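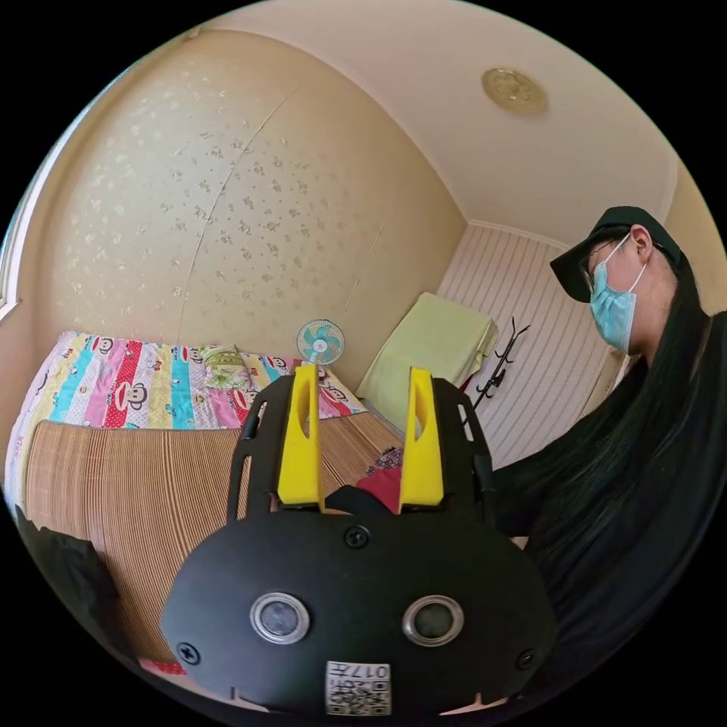
Why I Picked a Band Feud for My Music Journalism Project

Our assignment was to follow one music news story from start to finish and see what happened to it along the way. Most of my class went for big tours or album leaks. I went for Wiria, a three-piece from Prandstead who make very slow, very loud guitar music, and who spent most of January being rude about another band called Cerach in their email newsletter. I was already a fan (of Wiria, sorry Cerach), so I tried to keep that in check while I was writing this up.

What got said

The first newsletter was mostly about a late vinyl pressing, and then in the second-to-last paragraph it called Cerach's new single "a ringtone for dentists." I laughed out loud on the bus. Cerach answered the next day with a post of only 2 words, "Nice drums," and if you've heard the drums on the last Wiria record you'll know why that stung!

How it spread

I saved every write-up I could find and ended up with 20. I read them all in order over a weekend, which got pretty repetitive. Only 5 linked to the newsletter itself. The rest quoted each other, and by the end the dentist line had turned into "music for dentists," which is a different insult and a weaker one. One blog had the bands the wrong way around and as far as I can tell it's still up like that.

The Boersma show

Both bands were already booked for the same night at Boersma, which holds 920 people. I got a ticket on the balcony. Cerach played first and their singer dedicated a song to "anyone with a toothache" - big cheer. Wiria didn't say a word between songs, but they never do, so I wouldn't read much into it. The bass was so loud I felt it in my teeth, and I'm still not sure I liked the new material.

What I'd change

I emailed both bands too late and only heard back from Cerach's label, who sent me a press release I already had. I also should have kept screenshots, as two of the write-ups got edited while I was working on them and I only had my notes to go by. My full list of links is at the back of the folder, sorted by day.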